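Plakell workshop meeting, Park unit
Minutes, Feb 2, 2026

My turn to write these up again, so apologies for the handwriting on the first set and the typing on this one. We started late thanks to the door. Everyone who said they'd come came, except the two from the collections side, who sent a note (read out under item 5).

1. Minutes of the January meeting

Agreed, with one correction. I'd written that the label printer had been replaced. It had been moved. It still needs replacing, and I've been asked to say so in writing, so there it is.

2. Plerkunance, or can the arm do the boring jobs yet

This was meant to take ten minutes and ate most of the evening, which I didn't mind at all because it's the bit I like.

For those who missed January: Plerkunance is our trial to see which jobs in the tower PC line could be handed to the arm. We'd made a list of 8 jobs, from wiping down cases to putting the memory back in, and the idea was to go through it job by job and be fair about each one. I'd been told off (kindly) for being too keen last time, so I kept a tally in the margin of every time I said "but it nearly". I won't be publishing it.

The arm gets a yes for three of the jobs as they stand. Those are fetching a part from a known spot, holding a part still, and setting a part down on the fixture plate. We talked for ages about whether "fetching from a known spot" is really a job or just something we do on the way to a job. My view is that if I spend half my morning doing it then it's a job! That carried, just about.

After that we got on to what the gripper can see and reach. With just the two fingers at the wrist there's a limit to what it can get hold of, and anything tucked down inside a housing is a different matter from a part lying out in the open. We had a long go-round on approach angles, and I argued that a chunky shape with notches is a far kinder thing to aim for than anything thin or floppy.

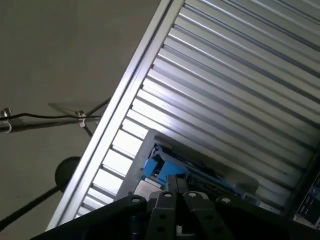
At this point somebody from the far end of the table objected that we were marking the machine on the easy half of the list. Picking things up was never what slowed us down, they said; it was the screw that's been rounded off, the clip that's gone brittle, the case with a coffee stain gluing the panel on, and until it could cope with those it was a very expensive pair of tongs. They wanted that phrase minuted, so I have minuted it.

I said I thought that was a bit harsh but couldn't really argue with the screw. We do get an awful lot of rounded screws. It was agreed to split the list into "clean" and "as it comes through the door" and mark every job twice. This makes more work for whoever keeps the sheet (me).

Then the home question came up, as it always does. Would anyone here have one in the kitchen? Opinions were all over the place. Loading a dishwasher sounded all right until we got to wet glasses. Folding was a flat no from nearly everyone, on the grounds that we've watched cables defeat it and a fitted sheet is worse than any cable. Someone would happily pay for one that only emptied the bins. I'd have one just to hold the other end of things, and I wasn't joking, I live on my own and putting up a shelf is miserable.

Back to the shop floor. Drives are the part of the line I feel most hopeful about. Having the 3.5-inch drive in its blue carrier gives the arm a proper frame to hold, and the case can lie on its side with the panel off, so it's all coming from above. The fixture plate helps too: the processor has its square holder and the memory has its slot, and the person on the bench can tell at a glance what's where without rummaging in a tray. I asked for the plates to be kept on the left of the case on every bench so we stop having the same conversation at every changeover. Agreed, no grumbling.

What we couldn't agree on was the cables. I'd leave them to people for now and be done with it. Others would like one more try before the next meeting, and they've been given two mornings.

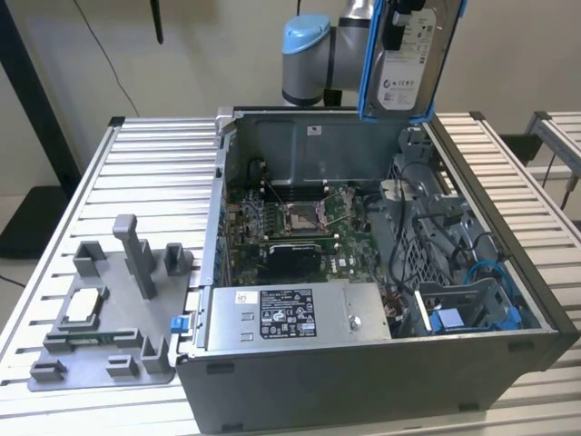

3. Salirent quote

Salirent have come back with a price for servicing the benches. It was thought steep. I'm to ask whether they'd do it without the call-out charge if we batch things up. Nobody wanted to decide anything tonight, so it rolls over.

4. Bench space at Park

Getting tight. The slatted benches are staying where they are while the trial is on, which means the packing people keep their corner a bit longer and the spare shelving goes up on the wall. I've promised to measure the wall.

5. Note from collections

They'd like towers to stop being stacked on their fronts. So would we! Passed back with thanks and a request for more of the tall crates.

6. Anything else

The kettle. Replacement approved.

To do before next time:
Me: split the job list and send it round, ring Salirent, measure the wall
Bench team: cable mornings, plates to the left
Collections: crates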